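TEXTILES AND CLOTHING 7
Handout: A Short History of Joining Things With Thread
29 June 2006

Read this before the practical session. Last term several people read it after, and their hems showed it.

1. What a stitch does

A stitch holds two edges where you want them until something stronger takes over or the thread gives out. In a coat, nothing stronger ever comes, so the thread has to last as long as the coat does. In a basted seam the thread only has to last until lunch. Most bad sewing comes from mixing up these two jobs. People baste with good thread, and then finish the garment with whatever was left on the bobbin.

The main families for this course:

Running stitch. In, out, in, out. Fast and weak. Pull one end and the whole line gathers up, which you may or may not have wanted.

Backstitch. One step back for every two forward. Slow, uses more thread, holds well. Before the sewing machine this was the seam you paid for.

Whipstitch. Over and over the edge. Good for felt and for people in a hurry.

Interrupted stitch. Each one tied and cut separately. Hardly ever used on cloth, but if one fails the rest stay put. Tailors find it ugly. Surgeons are fond of it.

2. Thread before factories

Sinew, gut, flax, wool, silk, hair. Whatever the local animal or plant could be talked into. Flax was the workhorse in much of Europe, and it was waxed to keep it from fraying in the needle's eye. Beeswax still works better than the little plastic pots of conditioner the shop at Warska will try to sell you.

Silk has the odd distinction of serving both trades. It ties a neat knot, it stays tied, and it was used to close coats and people alike long before anybody gave much thought to washing it first.
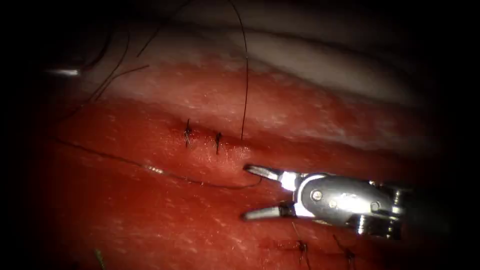
Photo: tied stitches in tissue

Gut thread went the other way. It is made from the intestines of sheep or cattle, despite the name "catgut," and the body breaks it down over time. This is a fine quality inside a patient and a poor one in a pair of trousers. Synthetic threads that dissolve came later, and the garment trade borrowed the idea for basting thread that washes out. Farkora sells one. Do not use it for your final project. One student did, and wore the project in the rain.

3. The needle

Bone first, then bronze, then iron, then steel. The curved needle is worth a moment. Upholsterers use it when they can't get at the back of the work, and surgeons use it for the same reason. Hold it with your fingers for a short seam and with pliers for a long one. Your thumb will let you know which you have.

4. For the practical

Bring one spool of Caruso cotton, one of Saltura polyester, a packet of mixed needles and real scissors. Work a sample of each stitch in section 1 on plain muslin. Label them. I can't grade a mystery.

Then pull each sample until it fails and write down what broke: the thread, the cloth or the knot. "It just came apart" is not a finding.

Samples are due in room 488. The box is by the door. The other box by the door is the trash.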